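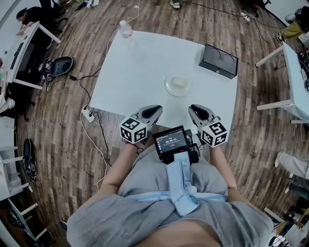

Square table in white, shown with a clear round glass plate and a water bottle on top.

Products Tables Desks Seating Spare Parts Delivery Contact

Tables > Work Tables > Square > Stumero Square Table, White

Stumero Square Table, White

The Stumero is a plain square table for rooms where the work changes from one day to the next. It has a flat white top with no raised rim, and it can be used from all four sides. People buy it as a craft table, a packing table, a lunch table or a spare surface next to a desk. It is sold by Pumport in one size and one color.

The top

The surface is smooth and wipes down with a damp cloth and a drop of dish soap. Ordinary spills such as coffee, tea and juice come off without rubbing if you get to them the same day. Ink and food coloring should be wiped up right away. Do not use scouring powder or steel wool, which will dull the finish, and do not put pans straight from the stove on the table. Use a trivet or a folded towel.

Glass plates and dishes can be set directly on the top. They slide easily on a clean surface, so if you are cutting or pressing something on a plate, put a damp cloth or a thin rubber mat under it. Heavy pottery with an unglazed foot can leave scratches and needs a mat as well.

The finish is matte enough that a ceiling light does not throw a hard reflection back at you. White does show crumbs and dust, and buyers who want a surface that hides them should look at the Temel, which has the same legs and comes in dark gray.

Size and weight

The top measures 955 mm on each side. Two people can work across from each other with a shared tray or dish between them, and one person can reach the middle from any side without leaning far. If you plan to keep boxes or bottles on the table while you work, the far corners are the place for them. They stay out of the way of your elbows and you can still get at them.

The table weighs 27 kg with the legs on. Two people should carry it. Lift it from the underside and do not drag it, particularly on wood or wood-look floors. Felt pads are included for hard floors. Replace them when they wear flat.

Load

Maximum evenly spread load is 270 lb. This figure is for weight resting on the top, with all the legs on level ground. The table is not meant to be stood on or sat on. Bench vises and other clamp-on tools are fine up to a jaw opening that fits the edge, but put a scrap of cardboard or wood between the clamp and the top.

Using it with power cords

The Stumero has no cable holes and no built-in outlets. Cords go over the edge. If you use a power strip, keep it on the floor close to a table leg and run the cord along the side where nobody walks. A cord that hangs over the far edge should have enough slack that it does not pull on whatever it is plugged into. The Entwistle cable tray fits under this table and holds one strip and its extra cord. It is sold separately and attaches with four screws. Pilot holes are already drilled on one side.

Placing it in a room

Leave at least 3 feet on any side where someone will stand or sit. Many customers put it in the middle of the floor with a desk along the wall, and use the desk for the computer and the table for handwork. It can also be pushed into a corner when it is not needed, and two tables placed side by side make a long bench. The tops are cut to the same height, but floors vary, so each leg has a leveling foot you can turn by hand.

Assembly

The table comes in 2 boxes, one with the top and one with the legs and hardware. You will need a Phillips screwdriver. The hex key is in the hardware bag. Lay the top face down on a blanket, fit the legs loosely, and tighten them only after all of them are in place. Turn the table over with a second person. Check the bolts again after a few weeks of use.

Delivery and returns

The boxes ship together. Unopened tables can be returned within 30 days. Opened tables can be returned if all the parts are there and the top is unmarked. If the top arrives with a chipped corner, keep the packaging and send us a photo before you attach the legs.

Replacement feet, felt pads and hardware bags are listed under Spare Parts. Replacement tops will be back in stock in August.

Page updated June 20, 2024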